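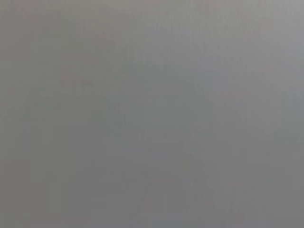
Última modificación: enero, 18:40

¿Sirven ya para las tareas de casa?

tornillo_flojo
Abro hilo porque en el taller nos han ofrecido un brazo Kvaran de segunda mano y mi cuñado insiste en que también valdría para doblar ropa. Yo no lo veo. ¿Alguien lo ha probado en serio, con toallas y camisetas?

mareta
Yo tengo uno en Drandwood desde hace meses. Toallas, bien. Camisetas, según el día. En la última tanda le puse 212 prendas y dejó 24 sin doblar. Lo que peor lleva es acercarse mucho: la cámara de la muñeca se queda con un gris borroso como el de arriba y ahí no hay bordes que buscar.

pletina
Con 24 fallos de 212 no lo llamaría "bien". Una persona no falla ninguna.

mareta
Una persona se cansa. Yo lo dejo en marcha mientras ceno y las que quedan las hago a mano.

golondrino
En la nave usamos dos Hitau para clasificar piezas y van finos, pero son piezas rígidas y siempre iguales. La tela es otro problema. En casa además cambia la luz, hay sillas por medio y el perro pasa cuando quiere.

tornillo_flojo
¿Y de precio? Me piden 900 por el brazo, sin pinza.

golondrino
La pinza de Sturalura te sale por más de 1.177 con el soporte. Haz cuentas antes de decir que sí.

pletina
Por ese dinero pagas a alguien que te planche una buena temporada. Para atornillar en el taller, vale. Para casa, todavía no.

mareta
No estoy de acuerdo, pero para camisas yo tampoco lo compraría. Si son toallas y sábanas bajeras pequeñas, pruébalo. Y pon una segunda cámara fija, más alejada.

tornillo_flojo
Lo de la segunda cámara me interesa. ¿Sobre la mesa o de lado?

mareta
De lado, un poco por encima del brazo.

Temas relacionados
Pinza Sturalura: holgura en los dedos
Hitau y piezas pequeñas
Calibrar la cámara de muñeca
¿Quién friega con robot?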